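# Grevholm Karon thermal paste, 40 g tub

If you look after more than one or two computers, you'll know the small sadness of squeezing the last grey smear out of a tiny syringe with three machines still to go. We've sold those syringes for years and we still do, but so many of you asked for something bigger that we went looking, and the Karon tub is what we came home with (and we're rather fond of it!).

It's a smooth, fairly thick paste that goes between the processor and the cooler. It doesn't conduct electricity, so a stray dab on the board is a nuisance to wipe up and no worse. Each tub comes with a flat plastic spatula and two lint-free wipes, and the lid screws down properly, which we can't say for the old Prosto tubs we used to stock.

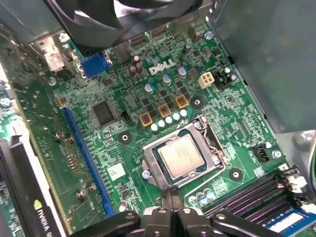
**How much should I put on?**

A blob the size of a small pea, placed in the middle, is plenty for most desktop processors. The pressure of the cooler spreads it out for you. On the larger workstation chips we'd use the spatula and lay down a thin, even coat instead.

Do take the old paste off first, with one of the wipes and a drop of cleaning alcohol, and let everything dry before you start. If the paste has been sitting in a cold shed or the back of a van, bring it indoors for an hour or so, as it spreads far more kindly at room temperature. Tighten the cooler a little at a time, going corner to corner.

We reckon on almost 80 ordinary desktops from one tub, though if you're heavy-handed like us it'll be fewer. Once opened, keep it upright in a cupboard with the lid on.

| | |
|---|---|
| Order code | GK-339 |
| Weight of paste | 40 g |
| Colour | Grey |
| In the box | Tub, spatula, two wipes |
| Price | 290 kr, VAT included |

The Rungrueang cleaning alcohol goes very nicely with it and travels in the same parcel, so there's no extra postage. Our next delivery of tubs is due in July, and you're welcome to order ahead.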